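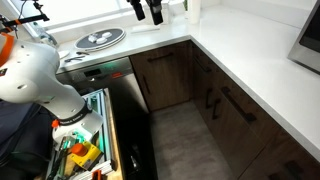 Speaker notes – "Small Budget, Long Shelf Life: Travel Video for a Regional Tourism Office"
R. Bañuelos, 6 April 2025
20 min + questions. Keep water near by.

OPEN
Hi, I'm Refugio Bañuelos, I do social and video for the Trorkstead visitor office. Two of us. One shared laptop for editing until February.
Don't do the long bio. Go straight to the ferry clip.

Play ferry clip (38 sec version NOT the long one). Sound on. Check sound before.

Ask: who here has made a holiday video? Hands. Who has used it a second time? Fewer hands, probably. That's the talk.

WHERE WE STARTED
Old way – one big winter film a year. Hired out. Nice music, drone over the harbor, everyone in the office loved it. Went up in December, dead by New Year's. Best one got 2000 views and a good chunk of those were us and our moms.
Nobody booked off it that we could find. Hotels asked us at the annual meeting what they were paying for. Fair question. Didn't have an answer, stood there.

(Pause here. Let people laugh, or not.)

THE SWITCH
Same money, spread over the year. Short pieces, one place each, no season in the title. Rule was – if it has a snowman in it it can't run in June, so shoot a version without the snowman.
Ustier trail piece is the one to talk about. Shot in one morning. Baker, dog, the footbridge, the view at the end. 52 seconds. No voiceover because we ran out of time to write one. Captions only.
Posted it quietly. 398 views first week, I figured that was that. Then a hiking page shared it and the comments filled up with people asking where to park.
So we answered every parking question. Every one. Took turns. Then made a parking video, ugliest thing we have ever put out, me pointing at a lot in the rain. 1111 saves. Saves, not views – explain the difference, half the room will know and the other half won't ask.
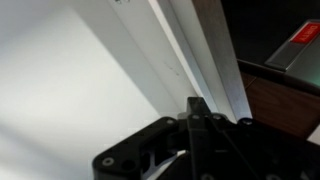
Trorkstead Visitor Office – Social & Video Team

WHAT WE MEASURE NOW
Saves and replies first. Views last, only because the board wants them.
Clicks through to the lodging page. We tag every link by place so Ustier doesn't get mixed up with Drulholm. It did get mixed up, for two months, my fault, mention if there's time.
Phone calls to the front desk – low tech, they keep a tally sheet by the phone. "Where did you hear about us." Better than the dashboard some weeks.

DRULHOLM – the one that flopped
Be straight about this one. Old mill town, great looking, we did a time lapse. Sunrise over the mill, clouds, the lights coming on. Spent 700 dollars on it, mostly overnight parking and food and a rented lens. Flat. People liked it and scrolled on.
What I think went wrong: no people in it. Nothing to do either. You look at it and think pretty, and then what, where do I eat.
Recut it with the lady from the cafe unlocking her door at the front. Same footage after that. Did much better. Show both if the wifi holds, otherwise just talk thru it.

WORKING WITH OUTSIDE CREWS
We still hire. Afridi did our spring series. Things to get in writing:
raw footage is ours, on a drive, at the end
vertical AND wide, asked for before the shoot
music cleared for ads, and for longer then one year (we got burned, had to pull a good one)
names and releases for anybody with a face in it
Crew will say the vertical version is easy to crop later. Sometimes. Ask them to show you on the monitor.

AWARDS
Somebody will ask. Yes enter them, pick one or two, read the fee page. A plaque helps with the board and with local press, and local press gets the hotels to return your emails. Has not brought us visitors that I can see. Enter the recut, skip the director's favorite.

IF SHORT ON TIME cut awards, keep crews.

CLOSE
Three things to try when they get home –
find the video from last year with the most questions under it, answer them
make one ugly useful one
shoot the no-snowman version
Thank the organizers, thank the front desk back home, they're watching the stream.

QUESTIONS I'LL PROBABLY GET
How often do you post? Twice a week in season, once otherwise. Missed plenty.
Paid ads? A little, only on things that already did OK by themselves.
Do you use influencers? One time. Nice guy. He went to the wrong town.
What camera? Phone for most of it. A decent mic matters more, buy the mic.
Can we have the tally sheet? Yes, email me, will send. Put address on last slide!! forgot last time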